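Two tiers and a rule about wet plates: Viera Danko on drying dishes
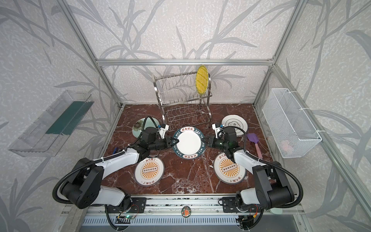

Plates and a two-tier steel rack on red-brown marble.

Viera Danko washed dishes for a living before she sold them. Started at 16 in the back of a hotel kitchen, now runs Monetti, a small secondhand tableware shop with 4,000 plates on the shelves. Hardly any full sets. She talks fast and she was pricing bowls the whole time we spoke, one morning in March.

"People buy a rack for how it looks," she says. "Then they lay the plates flat next to it. Why? Stand them up."

Her own rule is on edge, always, one slot left open between plates. Big ones up top if the prongs are tall enough, saucers below. "Flat is fine for a minute while you sort. Flat overnight, you get a ring."

She likes steel wire. Has tried bamboo, threw out two of them. "Went black at the feet. Steel you wipe down and forget about."

Odd plates don't bother her. A yellow streaky one, a mint green one with a flower, a white one with a teal rim, all on the same table. "That's how people eat at home. My mother had 9 plates and 9 patterns." The sunburst kind, orange with lettering round the rim, she'd put out as a pair. "A pair sells. One on its own sits till summer."

And printed rims? Soft sponge, she says, no scouring pad, and two hands on the plate when you lift it. "One hand on a soapy rim, thats how I lost most of mine."

Marble counters she is less keen on. Pretty but hard. Drop a plate on it and you are sweeping. She puts a folded towel down first at home, and wipes up the drips before bed.

Last question, does she own a dishwasher. Long pause. "Yes. For the glasses."

Comments (3)

Tarek Badawi: Agree on bamboo, mine lasted one winter. What about teh racks with a tray underneath?

Štěpánka K.: Paid 35 for a two tier and only ever use the top.

Ctibor V.: Open slot between plates, ok, but with six people in the house? No chance.

Related
Butkienė stoneware, the chips worth fixing
Small sinks, big pots
Where to put the lids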